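From: Akihiko Sekiguchi
To: manipulation-bench list
Date: 27/01/2026
Subject: Re: Finger swap on the laundry bench, Wover vs. Trinitz

Replying inline. The short version is that I would keep the Trinitz fingers for the basket-to-drum task and stop spending time on the Wover set until they ship a stiffer base link.

> We ran both finger sets on the towel pile and could not
> separate them. Success was within noise. Before we order
> more, can someone say whether the difference shows up on
> real garments? Also, which controller gains did you use,
> and did you move the head camera between runs?

Towels will not separate them. A towel gives you a thick fold almost anywhere you close, and either set will hold a thick fold. The difference appears on thin knit fabric hanging over a rim, where the fingers have to close on one layer and keep it while the arm pulls sideways. The Wover tips spread under that side load and the fabric walks out toward the open end. You can see it in the motor current before you see it on camera: a slow decay after contact, then a step down.

Our numbers, same arms, same controller, same basket:

Trinitz fingers: 348 grasps attempted, 315 held through to release.
Wover fingers: stopped early. Base link loosened on both sides and I did not trust the data after that, so I am not going to post a rate.

I know that makes it a poor comparison. If someone on the Oltbridge side wants to pin the base link and rerun, I can send the garment order and the start poses.

Gains. Position loop is stock on both arms. I lowered the grip current limit one step from the Weidemann default, as the default bunches thin fabric ahead of the fingers on closing. The closing profile is two-stage: fast to contact, then slow to limit. Do not use single-stage closing with either set on this task. The config file is in the shared folder under the bench name, and the only lines that differ from the stock file are the current limit and the two profile entries. The full log set is 1,180 files including the aborted runs. Filter on the "valid" column before you compute anything.

> Our left arm reports contact early, sometimes before the
> fingers reach the cloth. Right arm is fine. Is this the
> fingers or the controller?

Neither, I think. We had the same symptom in early January and it was the cable strain at the wrist. When the left wrist rolls past its midpoint the motor lead pulls on the housing, the current rises, and the contact threshold trips. Reroute the lead with some slack and re-zero with the wrist rolled to the working pose. If it still trips, raise the threshold on that side only and tell me what value you ended up with.

On the camera: no, it was not moved. Head pitch is fixed for all runs, low enough to keep the basket and both sets of fingertips in view at the start pose. The cost is that you lose the top of the washer. 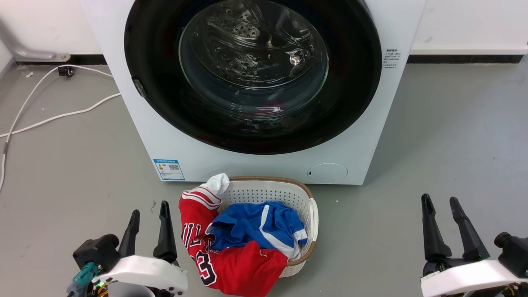
The other thing to watch with a fixed pitch is the door glass. Highlights on the curved part move when the head moves even slightly, and our segmentation kept proposing them as cloth. Masking the door region until the first grasp is confirmed removed nearly all of it. White items against the white basket are the remaining problem, and I do not have a good fix. Locking exposure helped a little. Auto exposure was worse in every run where a dark garment came out first.

For start poses, keep the fingers low on either side of the basket and open before the arm moves in. Opening on approach catches the rim about as often as you would expect from the clearance.

Still open on our side:

- Regrasp after a partial slip. We currently release and start over, and that wastes a cycle.
- Grasping through trim. Stitched edges are stiffer than the body of the garment and the slow stage sometimes stops short on them.
- 3 of the Trinitz pads show wear at the tip. I have not checked whether it changes friction.

If you rerun the towels, please log raw current as well as the contact flag. The flag alone does not tell us enough to compare.

Akihiko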